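Lunde Student Robotics Project - Progress Report to the Girnier Fund
17/01/2018
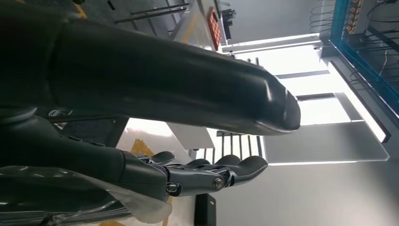 Robot hand on the end of its arm, with the work area behind.

The grant period runs to May. Work is on schedule except for the wiring, which is two weeks behind.

Hand and arm. The students have finished the finger control program and can now open and close the hand from a laptop. In the last round of grip tests the hand held the test block in 27 of 70 tries. Most drops came when the thumb closed late. A timing change has been written and will be tested next. The padded fingertips will stay as they are until those results are in.

Class work. The group meets twice a week at the Ledow shop. Each student keeps a log, and the logs are checked at the end of every month. New members have to pass the safety test before they run an arm - two still need to take it.

Budget. We have spent $500 on replacement cable and connectors from Clusaritz. This was not in the first plan and was moved over from the travel line. No extra money is requested at this time.

Next steps. Repeat the grip tests with the new timing, finish the cable labels, and start practice runs for the spring competition. The entry form has been sent in. We still need a decision from the Fund on whether the second payment can be made before the competition fee is due.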